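Hastbridge publishes gripper comparison and asks buyers to read the small print

Multi-fingered hand and parallel-jaw gripper put through the same kitchen-table jobs. Test house says neither result supports the claims commonly made for either type.

OCTOBER - Hastbridge, the independent test house for small automation equipment, has today released the results of its first side-by-side comparison of two kinds of robot gripper working on the same table. The comparison covers 460 attempts with a multi-fingered hand and the same number with a two-finger parallel-jaw gripper, on arms of matching design. The full report runs to 60 pages and is free to download.

The work was prompted by a run of sales material reaching Hastbridge clients over the past year, most of it promising that a hand with more fingers will cope with "everyday objects" straight out of the box. Hastbridge wanted to know which objects, how often, and who had picked them.

"When a supplier shows you a film of a robot hand lifting a lid, ask to see the attempts on either side of it," said Chin-lung Au, who led the comparison. "We have watched a good many of those films. They are well lit and they are short. I have yet to see one that shows the arm missing the table."

The objects were plain ones: a food container with clips on its lid, discs and plates, and a handful of parts small enough to lose down a sleeve. Both arms worked across one table, and the operators were told to leave the objects wherever they ended up between attempts instead of setting them straight.

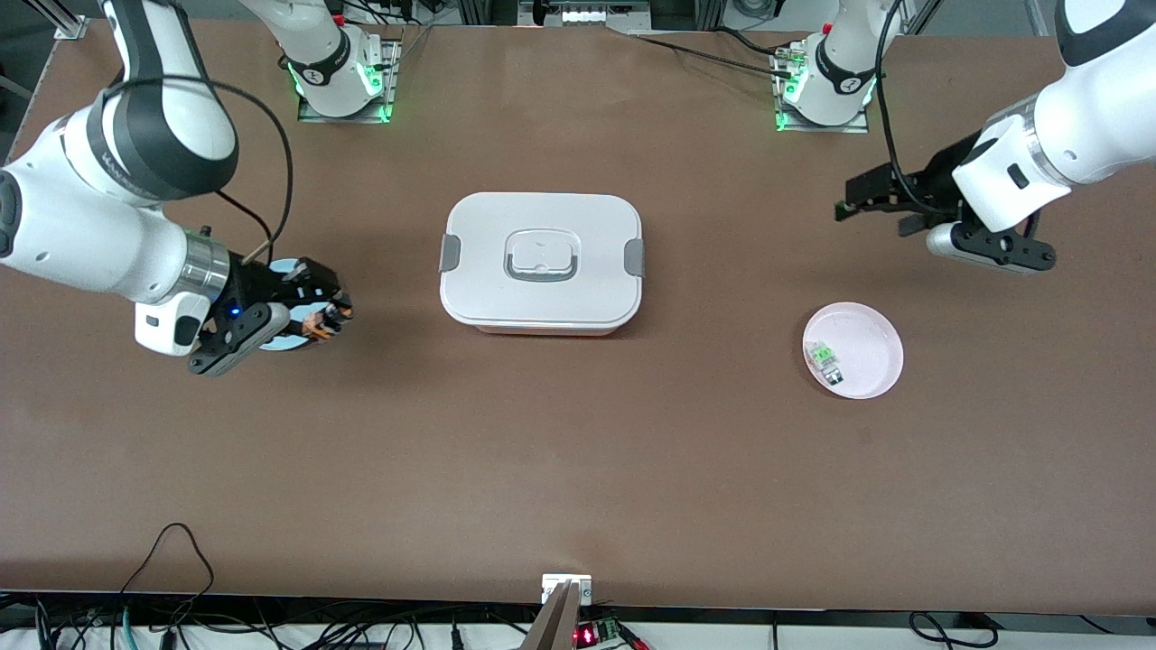 The multi-fingered hand (left) with the blue disc, and the parallel-jaw gripper (right), on either side of the clip-lid container.

On broad, thin items the multi-fingered hand did better, though by a smaller margin than Hastbridge had been led to expect. On small parts lying in a shallow plate the order was reversed. The two-finger gripper was slower to line up but dropped less, and when it did fail the operators could usually say why. Failures with the multi-fingered hand were harder to explain, and the report lists a fair number of them simply as "cause not found".

Latches remain a sore point. Neither gripper opened the container's clips often enough for Hastbridge to put its name to a success rate, and the report does not give one. Readers who have been quoted a figure for this sort of job elsewhere are advised to ask how the lid was held down.

Wrist cameras were also compared, using units from Brurel and Grarer. Both makers describe their cameras as suitable for close work on pale and see-through objects. Hastbridge found that a see-through part on a white plate troubled both of them, and that turning the room lights up made one worse. The Grarer unit recovered sooner once the lights were put back. The Brurel unit gave steadier pictures while the arm was moving. The report stops short of naming a winner, and Hastbridge asks that neither firm claim to be one.

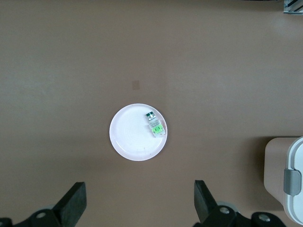

Wrist camera view: two small parts, one of them see-through, on a round white plate.

A third part of the work looked at controllers. Tse supplied its own controller with a stated working life of 1000 hours between resets. The unit was run for 700 hours and did not need one, which Hastbridge regards as encouraging and as no proof at all of the remaining 300. The test will carry on until the stated figure is reached or the unit stops.

Hastbridge is open about the limits of its own work. One table, one room and a small set of objects cannot stand in for a packing line or a hospital store. The operators also got better at the job as the weeks went on, and the multi-fingered hand was tested second - so some of its good showing on discs may belong to the people driving it. A repeat with the order swapped is planned, and Au has said he would not be surprised to see the gap close.

"I would be wary of anyone who reads our report and goes straight out to buy something," he said. "If your parts look like ours, it may save you a bad month. If they don't, borrow a gripper and try it on your own bench before you sign."

Suppliers were shown the results before release and invited to reply. Their comments are printed in full at the back of the report, along with the settings used, the list of objects and the record of every attempt, including the ones stopped early.

Notes to editors

Hastbridge takes no commission on equipment sales. The equipment on test was lent by its makers and goes back to them when the work is finished.

The record of attempts may be quoted freely. Please do not quote the disc results without the small-part results printed beside them.

Requests for interviews with Chin-lung Au should be made through the Hastbridge press desk, which is open until 4pm.

ENDS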